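Giving up the car, nine months in

October 17, 2024

I sold the car in January. I said I would write about how it went once I had enough months behind me to say something useful, and then I kept putting it off. So this is that post.

The car was a hatchback with a bad clutch. The garage in Jutstead wanted more to fix it than I had paid for it, and I was driving it twice a week at most. My neighbor Milagros Ortuño had been getting to work by bus for years and she told me which route to try first. I tried it for two weeks with the car still parked outside, and then I put the car up for sale.

I work in Clukton, which is 13 miles away. The bus is the 19 and it stops a short walk from my front door. Driving took me 25 minutes on a good morning. The bus takes 50, and it took me until spring to stop being annoyed by that.
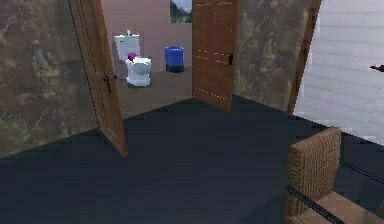
The first thing I had to change was when I get up. With the car I could leave late and make up the time. The bus leaves at ten past seven and the next one gets me in after my shift starts. I missed it six times in the first two months. I have missed it once since then, and that was the morning after the clocks changed.

A monthly pass costs less than I was spending on gas. I also no longer pay insurance, and I no longer pay for the parking lot behind the office. I added it all up in the summer and I am keeping 275 dollars a month that used to go to the car. I put most of that in savings. Some of it went on a decent raincoat and a pair of boots, and I would tell anyone thinking of doing this to buy the boots first.

Groceries were harder than I expected. I used to do one big shop and fill the trunk. Now I go to the small store at the end of the line on my way home and buy what I can carry in two bags. Cat litter and potatoes get delivered. I throw out less food than I did before, but I also pay more for some of it, and I think those two come out even.

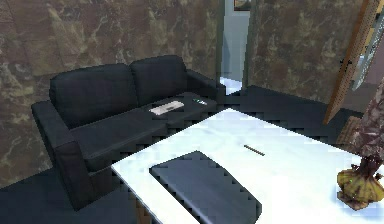

The part I miss most is going to see my sister in Honkanen. By car it was a straight road. By bus I have to go into Clukton, wait 40 minutes, and take a second bus that doesn't run on holidays. I have been to see her four times this year, and last year it was more like twice a month. She has come to me a few times, but she has kids and a dog, so it is not easy for her either. If I ever buy another car this will be the reason.

I have rented one twice. Once was for a funeral and once was to pick up a washing machine. Both times I was surprised how tense I got in traffic. I don't remember being like that when I drove every day.
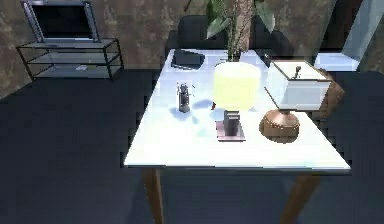

I read on the bus now. I got through all of the library's mysteries by one author and started on another. In the evenings I mostly just look out of the window, especially on the stretch past the Tarora reservoir, where there are usually herons. I drove that road for years and never saw one.

Winter will be the test. I started in January, but it was a mild one and the bus was only canceled once. The shelter at my stop has lost a panel on the side the wind comes from. I have reported it to the county twice and will call again next week.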